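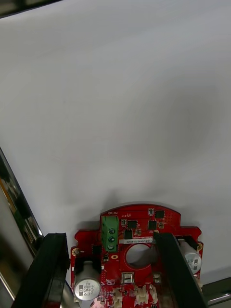 Getting Hard Water Scale and Soap Film Off Sinks, Glass and Tile

Last updated 01/09/2020

Hard water leaves two different deposits and they do not come off with the same cleaner. The chalky white crust around a faucet is lime scale. The gray, slightly greasy layer on a shower door is soap film, usually with some scale mixed in. Scale dissolves in acid. Soap film loosens with dish soap or an alkaline cleaner. If you put vinegar on a heavy soap film first, it mostly sits on top.

To find out which one you have, put a drop of white vinegar on the spot. If it fizzes or the spot dulls and softens within a few minutes, it is scale. If the vinegar beads up, wash with dish soap and warm water, rinse, and try again.

What to have on hand

White vinegar, ordinary kitchen strength
Citric acid powder, from the canning shelf
Dish soap
Baking soda
Paper towels and a couple of old cotton rags
A white nylon scrub pad (the green ones scratch)
An old toothbrush
A plastic scraper
Rubber gloves

Never mix any acid with bleach, or use one right after the other without a thorough rinse in between. This includes vinegar. The fumes are dangerous in a small bathroom. Many toilet and mildew cleaners contain bleach, so read the label before you start.

Stainless steel sinks

Wash the sink with dish soap first and rinse. Lay paper towels over the scaled areas and pour on enough vinegar to soak them. Leave for 13 minutes, lift the towels, and rub with the nylon pad in the direction of the grain. Rinse well and dry. Do not leave vinegar standing in a steel sink overnight. Do not use steel wool, which leaves bits behind that rust.

If there is a ring around the drain that will not move, make a paste of baking soda and water and work it in with the toothbrush after the vinegar has been rinsed away. Using both at once makes a lot of foam and very little cleaning.

Faucets and shower heads

Chrome will stand a short soak. Mix 2 tablespoons of citric acid powder into a pint of warm water, wet a rag, and wrap it around the base of the faucet where the crust forms. Check it after five minutes and scrape gently with the plastic scraper. Repeat if needed, then rinse.

Brushed nickel, oil-rubbed bronze, brass and anything gold colored are another matter. The finish may be thin or lacquered, and acid can spot it. Use dish soap and a soft cloth only, or whatever the faucet maker recommends.

A clogged chrome shower head can be unscrewed and set in a bowl of the citric acid solution. Most have a rubber washer and a small screen inside – take these out and clean them separately so they are not lost down the drain. Rubber nozzles can be rubbed with a thumb while the water is running.

Glass shower doors

Start with the soap film. Wet the glass, put dish soap on the nylon pad, and go over the whole door from the top down. Rinse. Now spray with vinegar and keep the glass wet for 10 minutes, spraying again as it dries. Scrub and rinse again.

Some doors have a water-repellent coating from the factory. Acid cleaners and scrub pads can take it off, so check the paperwork that came with the door. If the glass still looks cloudy when it is completely clean and dry, it may be etched, and no cleaner will bring it back.

The bottom track holds more scale than the glass does. Plug the drain slots with bits of rag, fill the track with vinegar, and come back to it after you have done the rest. Skip this if the track runs along a marble or limestone sill.

Tile and grout

Glazed ceramic and porcelain tile will take diluted vinegar, one part to one part water. Grout will not take much of it. Wet the grout with plain water first so it soaks up less, work quickly in small sections, and rinse each one before going on.

Marble, travertine, limestone and cement tile must not be touched with vinegar, citric acid or lemon juice. They will etch in seconds and the dull mark is permanent without repolishing. Use a pH-neutral stone cleaner.

Colored grout should be tested in a corner. Unsealed grout ought to be sealed once it is clean and has dried for a full day.

Toilets

Turn off the supply valve and flush to lower the water. Press vinegar-soaked paper towels against the ring, above and below the water line, and leave them for 6 hours. Take the towels out and put them in the trash. Brush hard. A wet pumice stick will take off what is left, but keep both the stick and the porcelain wet the whole time, and do not use it on colored or plastic bowls.

Keeping it from coming back

Wipe the glass with a squeegee after the last shower of the day. Dry the base of the faucet when you dry the sink. Fix drips, as a slow drip can build a crust faster than daily use. Liquid body wash leaves less film than bar soap.

We do our own shower heads in December, before company comes, and again in early summer. With very hard water, every other month is closer to right.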